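Gindton Volunteer Fire Company – Progress Report to the Plevham Community Fund
Last updated May 2020
4 min read

Hi all,

I owe you a report on the grant, and I'm going to be straight with you about which parts are done and which parts are still sitting in boxes in the engine bay. There are boxes. Sorry in advance to whoever comes to visit!

The big item was hose. We bought 39 lengths with the first payment, and every one of them has been pressure tested, numbered and racked. Two failed at the coupling and the supplier swapped them without a fight, so we're whole. The old hose has gone to the training ground, where it gets dragged over gravel by people who are still learning which end the water comes out of (I was one of them once, and I'm not too proud to say it).

The smoke alarm drive is where we've slipped. Our plan was to put up 200 alarms in homes along the river road by now, and we had a really good start in December, with crews going out in pairs on Saturday mornings and people asking us in for coffee. Then in March we had to stop going into houses. We've been leaving alarms on porches with an instruction sheet and talking folks through it over the phone, which works fine for some households and badly for anyone who can't get up on a step stool. I'm keeping a list of those addresses and we'll do them first once home visits are allowed again. I'd like to ask you to let us carry that part of the money over into the fall.

Training has gone better than I expected. We have four new recruits, and all of them finished the classroom part of the basic course online. The hands-on part is on hold except for pump work, which we can do outdoors with plenty of space between people. Ladders and search drills will have to wait.

The radio upgrade is finished – mostly. The new Evo handhelds are programmed and on the trucks, and the dead spot behind the grain elevator is finally gone, which made me happier than anything else on this list. We still need spare batteries and a second charging rack. Sivakumar Electric gave us a fair price on the wiring for the rack and they'll fit it when the bay is clear of, well, boxes.

Money: we're under on hose, right on budget for radios, and unspent on most of the alarm line. The full sheet is coming to you separately with the receipts. If you want the receipts sorted by date instead of by vendor, tell me now, before I staple anything!

Next up for us is the annual pump test, then hydrant flushing on the east side of town. I'll write again when the alarm visits restart. 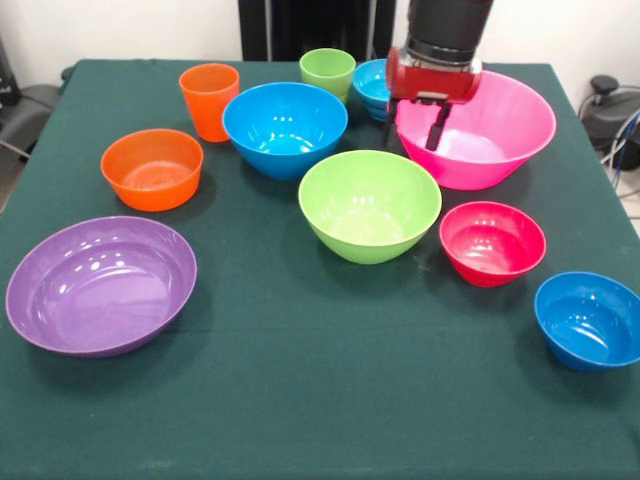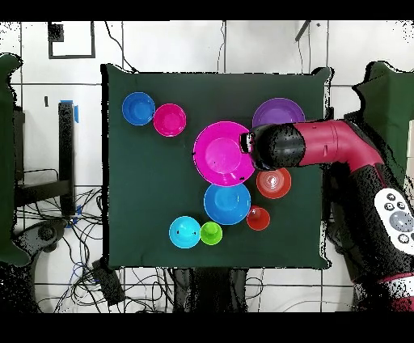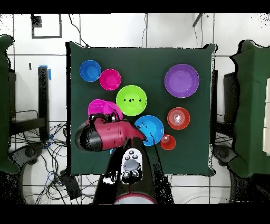
Colorful plastic dishes on a green tablecloth.

Comments

riverroad_mom: Got my alarm on the porch and put it up myself. Thank you for the phone help!

Hal's Neighbor: Will there be any flushing on the west side this year? Our water ran brown for a day last time.

pumper2: Glad to hear the dead spot is fixed. Long overdue.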